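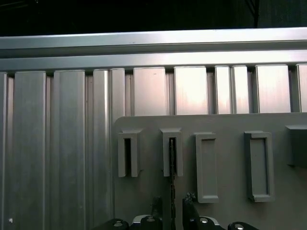

**Dreltham footbridge to close for deck repairs**

The footbridge over the rail cutting at Symonenko Street will close on 19th August while crews replace worn sections of its deck. The town expects the work to take five weeks.

The bridge links the Monda neighborhood with the north side of Dreltham and carries 1,245 people on a typical school day, according to a count the town made last fall. It is the only crossing for walkers between the station and the Prurell Road underpass.

An inspection in July found that several deck boards had lifted near the south steps and that water was getting into the joints below them. The inspector rated the main beams as sound. The town put up warning tape after the visit and narrowed the walkway to one side.

"The bridge has been safe to use, but we did not want to go into another winter with it in that shape," said Marichka Skoryk, the town's streets manager. "The deck is 31 years old and we have patched it four times."

Walkers will be sent to the underpass, which adds about 500 yards to the trip. The town has trimmed the brush along the path on the east side and replaced two lights that were out. Cyclists can use the same route but must dismount inside the underpass, where the ceiling is low.

Parents at Monda Elementary had asked for the job to be done over summer break. Skoryk said the town sought bids in the spring but received only one, which came in well over budget. A second round drew three bids. By then the earliest start the winning contractor could offer was late summer.

The school will open its side gate 20 minutes early during the closing so that children coming from the north side can avoid the main road. A crossing guard will be posted at the corner of Prurell Road in the morning and again in the afternoon.

Most of the work will take place on weekdays between 8 a.m. and 5 p.m. Two nights of work are planned near the end, when the rail line below has to be shut so the crew can reach the underside of the deck. Notices with the dates will go to 300 homes closest to the bridge.

The new deck will have a rougher surface to help with ice. The handrails will stay, though they will be sanded and repainted. Plans for a ramp at the south end, backed by 2,000 residents who signed a petition last year, are not part of this job and will go to the town council separately.

Questions can be taken to the streets desk at Dreltham Town Hall, which is open until 4:30 p.m.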